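**Korkero – module d'entraînement « Chambre »**
Logiciel de simulation pour robots de service d'étage. Fiche mise à jour le 19/05/2023.

Korkero sert à préparer un robot de service au travail en chambre avant son arrivée dans l'établissement. Le module s'adresse aux hôtels, résidences et foyers qui confient à une machine une partie des tournées : dépôt du linge, ramassage des petits objets au sol, relevé de l'état des pièces. Les gestes sont répétés dans des pièces simulées, puis transférés sur l'appareil par la passerelle Flamden.

### Passage de porte

La porte est le premier point de blocage sur le terrain. Le module propose des portes pleines ou à panneaux mouluré, avec poignée ou bouton rond. Les approches de très près et en biais font partie des exercices, de même que l'éclairage faible. L'opérateur peut reprendre la main à tout moment et enregistrer sa propre trajectoire. 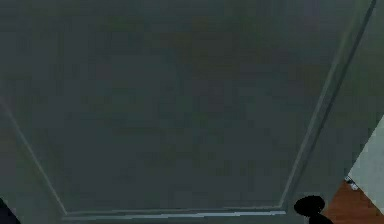
Rebecca Cattaneo demande si les équipes d'étage doivent désormais laisser les portes ouvertes pour faciliter le passage. Chez elle, la consigne a toujours été de fermer, et elle ne souhaite pas que la machine impose l'inverse.

La consigne de l'établissement reste celle qui s'applique. Le robot s'entraîne sur porte fermée comme sur porte entrouverte, et une porte qu'il ne parvient pas à franchir est signalée sur la tablette d'étage. Il passe alors à la suivante et la pièce reste dans la liste de l'équipe.

### Travail dans la pièce

Le catalogue compte 122 pièces meublées. Le mobilier y est volontairement disparate : couleurs vives, bois de teintes différentes, décorations sur les façades de tiroirs, éléments verticaux qui masquent une partie de la vue. Des objets de petite taille peuvent être placés au sol, à des endroits que l'on fixe ou que le logiciel tire au hasard.

Pour chaque pièce, le responsable indique ce que le robot peut toucher et ce qu'il doit laisser en place. Par défaut, tout ce qui est posé sur un lit est laissé en place.

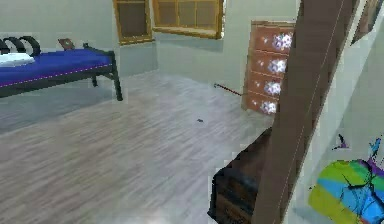
Ces réglages se font sans programmation, dans un tableau à deux colonnes. Raymonde Robichaud, gouvernante à la résidence Millden, a rempli le sien en une matinée avec deux collègues – les désaccords ont surtout porté sur les affaires personnelles laissées par terre. Elles ont fini par tout classer en « à signaler ».

### Ce qui change pour le personnel

- Les tournées de relevé passent au robot. Le lit, la salle de bains et le contrôle final restent à l'équipe.
- Une personne par étage suit la tablette. Prévoir ce temps au planning, surtout le premier mois.
- Les signalements ne sont pas nominatifs et ne mesurent pas le temps passé par agent.
- Les refus et reprises en main sont conservés 25 jours, puis effacés.

À Millden, 674 passages ont été enregistrés en avril. L'équipe a demandé que le robot ne circule plus pendant la relève, ce qui se règle dans l'onglet Horaires.

### Caractéristiques

| | |
|---|---|
| Référence | KK-Chambre |
| Pièces fournies | 122 |
| Exercices | 1 049 |
| Transfert | passerelle Flamden (vendue séparément) |
| Langues | français, anglais |
| Formation | une journée sur site, comprise |

L'ancien module Zacharias reste pris en charge, mais ses pièces doivent être converties avant import. Pour une démonstration, s'adresser à Brayden Chan, service clientèle.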